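Notebook, Friday, January 3, 2020
Council selection model, first day back
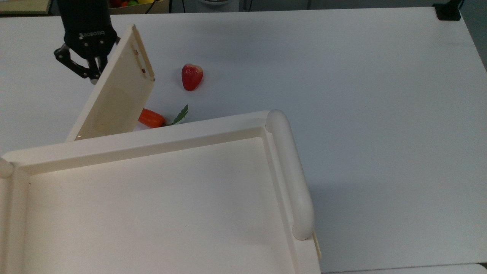 Robotiq gripper on the corner of the cream panel, big tray in front.

Back to the question of who gets to chair a regional council when none of the big members can stand each other. Tavion Mahmoud's theory, pinned to the wall since June, is that the winner is whoever was second choice of the most delegations and first choice of none. I spent December hoping to prove him wrong. It did not go well.

Reran the Pomare case overnight. Six delegations, closed ballot, 100 runs with shuffled preferences. The former finance minister, who has the better suit and all the press coverage, came out on top in 5. The deputy speaker from Trisano, whose entire public record is a fisheries bill and a pleasant manner, took 40. The rest ended in deadlock, and I am told that is realistic.

Things to fix:
Abstentions are still being read as votes against. In Himivis an abstention means the delegate is at lunch.
The dinner round (informal talks before the formal vote) should come before the ballot in the code. It currently comes after, so everyone changes their mind once the result is in. Tavion says leave it.
Botelico transcripts: pages out of order again, two speeches stapled to each other. Whoever rescanned these, please see me.

Argued with Tavion over whether "acceptable to all" should be a score or a threshold. He wants a threshold. I want a score, mostly because I already wrote it as a score. Settled on running both and comparing on Monday, by which time each of us expects an apology.

Also need a better label than "blandness" for column F before the slides go to anyone who has held office. Tried "consensus capacity." Sounds like a parking garage. Leaving it as column F for now.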